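The White Wall at Flurkengate

By Fahad Minhas

When I moved into my flat in Flurkengate, the woman from the letting office gave me two keys and one piece of advice. "Leave the walls white," she said. "You will thank me when you go." I stayed for six years and I left them white, and when I went I did not thank her, but I received my deposit back in full.

I have been thinking about this since last winter, when my wife and I bought a small house in Stodham and for the first time in my life I was allowed to choose a colour. I stood in the paint shop for most of an afternoon. In the end I bought white. My wife was not angry, but she asked me a good question in the car: did I like white, or was I only used to it?

I did not have an answer, so I began to ask other people about their walls. It is a strange subject for conversation, but people have more to say than you would expect. My neighbour remembers the green hall of her grandmother's house better than she remembers her grandmother's face. A man at my work grew up with brown wallpaper with orange circles, and he says he cannot sleep in a room which has a pattern. Everybody I asked over the age of fifty had lived with strong colours as a child. Everybody under thirty had lived with white, or with that pale grey which is white for people who are a little bored.

Before ready-mixed paint came in tins, many homes were painted with limewash. It is a simple thing, burnt lime mixed with water, and it was cheap. Farmers put it on barns and dairies as well as on kitchens. It had to be done again often, and in some villages it was a job for the spring, when the furniture could stand outside in the yard. A limewashed wall is not flat in colour. It has clouds in it, and it changes when the weather is damp.

I wanted to see such a wall, and so I travelled to Flesow, where the Vandenberghe family still runs a small workshop that mixes paint by hand. The workshop has a card drawer with 293 shades in it. Of these, 26 are white. I asked the daughter, who now does most of the mixing, if a customer can really see the difference between them. She laid four of the cards on a table near the window and told me to wait until the sun went behind a cloud. Then one of the cards became slightly pink and another one looked almost blue. In the shop at home I would have said they were the same.
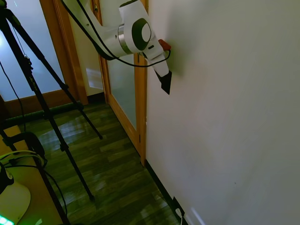 She told me that most people choose their white too quickly. They hold the card in front of them under the shop lights, when at home the wall will stand upright and get its light from the side. A room with a window to the north makes a cold white colder. A wooden floor throws yellow upwards, and a garden outside the window brings in green. Her father used to visit each house before he would agree to mix anything, and he would sit down in the room and drink his coffee there. She has no time for this now, but she asks her customers to paint a large piece of card and to move it about the house for a week.

She also spoke about shadows, and this was the part that stayed with me. On a dark wall you hardly notice a shadow. On a white one you notice every shadow there is: the edge of the curtain, the lamp, your own hand when you reach for the switch. She thinks this is why a white room feels different in the morning and in the evening even when nothing in it has moved. Her brother, who does the deliveries, thinks it is nonsense and that people buy white since it is easy to touch up.

Both of them may be right. White is the colour of a wall that expects to be somebody else's. A landlord with 900 flats does not want to keep ten sorts of tin in the cellar, and a family that wants to sell does not want the buyer to think about their taste. I understand this very well, having moved so many times. Still, it is a little sad to decorate your home for the person who comes after you.

I bought a tin from the workshop, a white with some warm earth in it, and carried it home on the train between my feet. We painted the back bedroom first. My wife did the corners, because she has the steadier hand, and I did the large parts and some of the floor. The other rooms are still as we found them. For the kitchen she wants a dark red — she has already painted the card, and it is leaning by the cooker this week.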